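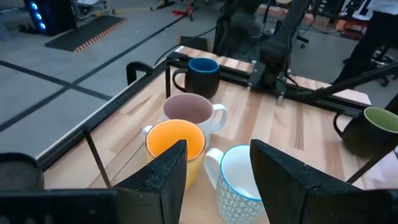 Come and sing with us: Rulwood Community Choir is looking for new voices

Posted Nov 16, 2025

Do you sing in the car? Do you hum while you peel potatoes and stop when somebody walks in? Then please read on, as we'd love to meet you!

Rulwood Community Choir is taking new singers for the term starting in January. We have places in every section, but we are especially short of tenors and low altos (if you've ever been told your voice is "a bit deep for the hymns", you are exactly who we're after). You don't need to read music and there is no audition. You do need to be 16 or over, and you do need to like the idea of learning something properly over several weeks and then standing up and singing it to people.

What we're working on

Next term's big piece is called Zallumance. It was written for us by our own musical director, Honeylyn Malabanan, and it's a set of 5 songs about a river, from the spring on the hill all the way down to the mud and the gulls. It's lovely stuff — tuneful, a bit strange in the middle, and with a last song that goes round your head for days. Two of the songs are unaccompanied and the rest have piano and a small drum part. The altos get the tune in the third one, and they haven't stopped mentioning it.

Alongside that we'll be keeping up our usual mixture of folk songs, rounds, a few old pop numbers and whatever somebody has begged Honeylyn to arrange. If you have a favourite, bring it along. She can't promise to do it, but she does listen to everything she's sent.

We'll perform Zallumance at the end of term in Kashindye Hall, which seats 254 and has the kind of echo that makes even a nervous choir sound grand. Friends and family get in free, and there's no pressure to perform if you've joined late or would sooner sit that one out.

How rehearsals go

We meet once a week in the evening, in the long room at Sulum House, behind the library. Doors open at 7.15 and we start singing at half past. The evening begins with a warm-up, which is fairly silly and involves a lot of yawning and blowing raspberries, so don't wear anything too stiff. Then we take one song apart, each section learning its line by ear while the others listen or hum along. After the break we put it back together and finish with something we all know well.

Tea and coffee are free and there's usually cake, but not always, so have your supper first. We're done by half past nine and out of the building by quarter to ten.

Words are handed out on paper in ordinary and large print. Recordings of each part go up on the members' page within a day or two, so you can practise at home or on the bus. Plenty of our singers learn only from the recordings and never look at a note.

What it costs

The first 3 rehearsals are free. Come to all of them before you make up your mind — the first week can feel like a lot of noise and new faces, and by the third you'll know where to sit and what you're singing. After that the term costs £40, or £15 if money is tight. Just tell us which you'd like to pay. We don't ask for proof of anything.

Getting in and getting about

Sulum House has a level entrance from the car park side, an accessible toilet and a hearing loop. You're welcome to sit for the whole rehearsal, and many people do. The number 2 bus stops at the library and the last one back into town leaves at five past ten, so you'll catch it comfortably. There's a rack for bikes under the light by the side door.

If you'd like to bring a carer or a friend for company, do. They can sing or read a book, whichever they fancy.

We'd also love to hear from

A rehearsal pianist who could cover the odd week when our regular player is away. This is paid by the session, and you'd need to be happy following a director who changes her mind about the speed!

Anyone who plays hand drums and would like to join us for the concert.

How to join

Leave your name and a phone number or email at the library desk, marked for the choir, and say whether you think you sing high, low or no idea. "No idea" is a perfectly good answer, and Honeylyn will help you find a comfortable section on your first evening. We'll get back to you before Christmas with the start date and the words to the first song.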